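Bedding and pillow FAQ
Hemholm guest rooms
Last updated September 2022

Quick answers, because the same emails keep coming. If yours isn't on the list, write to Melur Menon at the desk. Replies in a day or two, longer in March when we turn all the rooms over.

How many pillows do I get?
Two per person on the big beds, one on the singles. Extra ones in the hall closet, top shelf. Take what you need, put them back in the closet when you go. Not on the floor please.

Are the pillows feather?
No. All polyester fill. We dropped feather after the second allergy complaint. If you bring your own feather pillow, fine, but use your own case on it.

Which pillows go with which sheets?
Striped pillows go on the plain soft sheets. White pillows go on the cotton ones. Only matters for laundry, the two sets get washed at different temps. Mixed sets are how we ended up with the gray towels.

The soft sheet looks wrinkled. Is it clean?
Yes. Plush sheets don't press well and we don't iron them. They come out of the dryer, get pulled over the mattress, get smoothed by hand. Creases stay in, mostly down the sides. If you see an actual stain or hair, tell us and we swap it.

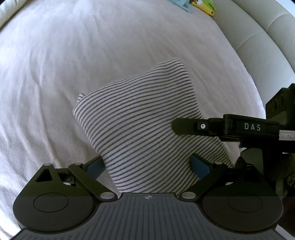 How do I make the bed before checkout?
You don't have to. If you want to anyway: sheet pulled tight from the foot end, pillow on top, blanket folded at the bottom. Don't tuck the blanket, Anisa Latuheru does the rooms and she has to untuck every one of them.

The bed in room 30 has padded sides. How do I get the sheet on?
Far corners first, then the near ones. Push the elastic down between mattress and padding with a flat hand. Takes a minute. Don't pull the padding outward to make space, the seams wont take it. Same goes for the bed in 32.

Can I wipe the padded edge?
Damp cloth, drop of dish soap. No bleach, no spray polish. Somebody used furniture polish in March and the sheets slid off for weeks.

Can I wash a pillow myself?
Cases yes, whole pillows no. The machine downstairs is too small, the fill goes lumpy and then it never dries in the middle. Leave it in the Lodutstead bin by the stairs, that one goes out to the big laundry.

My pillow's gone flat.
Shake it by the short end, both ways, then give it an hour. Still flat, swap it at the desk. No charge.

Can I buy the striped cases?
Sort of. They're from Saragih, an older pattern. Rizal Pasaribu keeps a few spares and will sell a pair if he has enough left over. Ask, dont just pack one.

I left my own pillow behind.
We keep them for 30 days, bagged, with your room number on. After that they go to the animal shelter. We can mail it if you pay the postage. Farah Hutapea handles lost items, extension 287.

Do you have a crib sheet?
Two sizes. Say which when you book, there's only one of the small size and it might be in the wash allready.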